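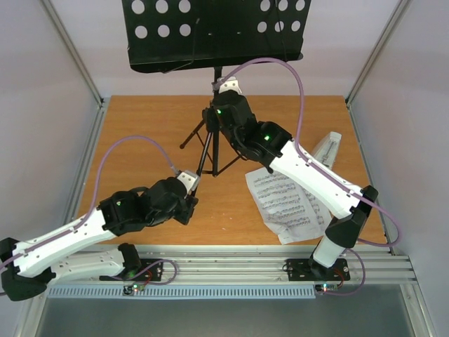
Printed parts fail at the reading distance before they fail anywhere else. Start with that and let it sit before moving on. Most rental sets we receive at Gakidholm were engraved for a player sitting alone with the page close by, and they are then read by two players sharing a stand. On slide 1, point to the black desk with the round holes through it and the thick bottom lip. A sheet lies on a surface like that without support behind each hole, so a player who pencils a bowing on the stand can push the point through thin stock. The lip also covers the lowest part of the page. Keep fingering marks and cues out of the bottom margin.

## Paper (4 min)

- Define basis weight once, then use "light," "medium" and "heavy" for the rest of the talk.
- Light stock: show-through from the reverse side under stand lamps. Hold up the Prerkitz reprint and the older part together.
- Heavy stock: does not stay folded flat, springs shut on the left-hand page.
- Off-white over bright white. Glare is the usual complaint from the back desks.
- Grain direction should run parallel to the spine. If someone asks how to test it, wet one edge of a spare sheet and watch which way it curls.

## Page turns (6 min)

Say clearly that a turn is a layout decision and belongs to the copyist. The player inherits it.

- Minimum rest for a turn: work in seconds, never in bars. Four bars at a fast tempo may be too short.
- If there is no rest, leave the lower part of the right-hand page blank and start the passage overleaf. Players accept white space.
- Divisi: inside player turns, outside player keeps going. Check that the outside line carries the music across the turn.
- Fold-outs only as a last resort – they catch on the neighboring stand.

The Hwang audit goes in at this point. 2,987 parts checked, 1,699 with at least one turn that could not be made in tempo, 657 of those fixed by moving a single system. Pause on the last number. The remaining parts needed re-engraving or a photocopied insert.

## Marking up (5 min)

Do the marking at a table, with the part flat. Soft pencil, light pressure, nothing in ink. Put a sheet of card under the page when the surface has any texture, or the grain comes up through the pencil line and bow marks become hard to read. Advance the slide.

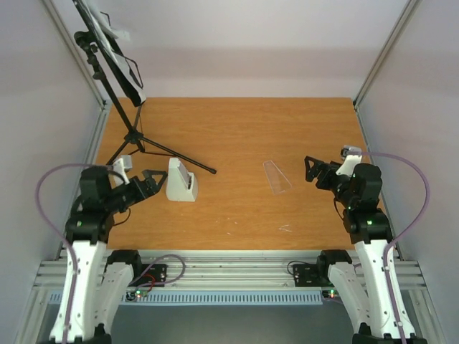 *Slide 9. Wooden tabletop, fine horizontal grain.*

- Principal's part first, then copy to the section.
- One symbol per meaning. Circulate the key with the parts.
- Erase before return. Rental desks charge for it.

## Catalog (3 min, drop if running late)

- Plidel record: one entry per physical part, with desk number and condition.
- Log tears and missing corners on return, while the set is still in order.
- Limit each storage box to a single work. Mixed boxes caused most of our 400 misfiled parts.

## Questions

Expect tablets. Short reply: layout rules for turns still apply to half-page view, and marking files need the same key as paper. Handouts are by the door – one per section librarian. The next session needs the room at 3:30.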